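Tudur Kemeys
Jul 30, 2024

Started watching Harenach, the reality show where twelve strangers restore a hotel and one of them is sent home each week by a vote nobody on screen seems to understand. I'm five episodes in. The hotel has fewer doors than when they arrived.

The prize is £3000, which the host announces as if it might buy the hotel. Split it by the weeks they're in there and you'd do better delivering leaflets.

Grabner is the villain. You know this because he gets a cello whenever he walks into a kitchen. Last night he ate someone else's yoghurt and they gave it eleven minutes and a slow-motion replay.

Durholm is the nice one. She cries at wallpaper. I'd back her to win if the edit hadn't started showing her sighing at people, always a bad sign.

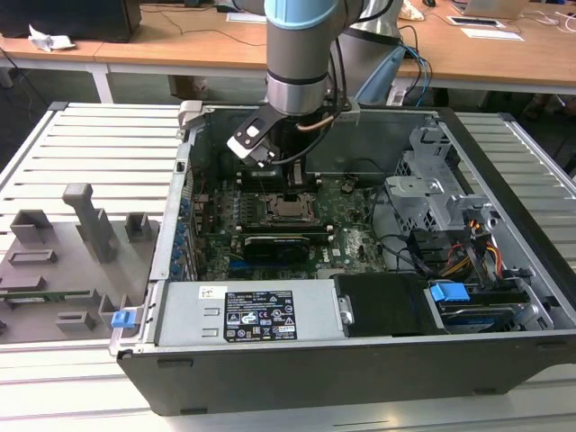 The editing is my real quarrel with episode five. Grabner says "I never trusted her", cut to Durholm looking stricken, except she's in a different jumper and it's raining behind her. I used to be able to ignore this sort of thing. Now I sit there feeling that the programme is that Dell with the lid off and the CPU socket empty: plenty of parts in there, no sign of the one that does the thinking.

And the public vote! You ring a number, you listen to a recorded message from the host, you press a key for your favourite. I pressed Durholm's and was thanked for supporting Bonlow.

Bonlow, for those not watching, is the one who has said about 200 words since March, when they filmed it, most of them "grout". He is now the bookies' favourite. I can't argue with it.

My sister says I should stop if it annoys me so much. She has seen every episode twice and runs a group chat on it with 511 unread messages, so I'm not taking advice from that quarter.

Episode six tonight. The trailer promises "a betrayal that changes everything". My money's on the yoghurt again.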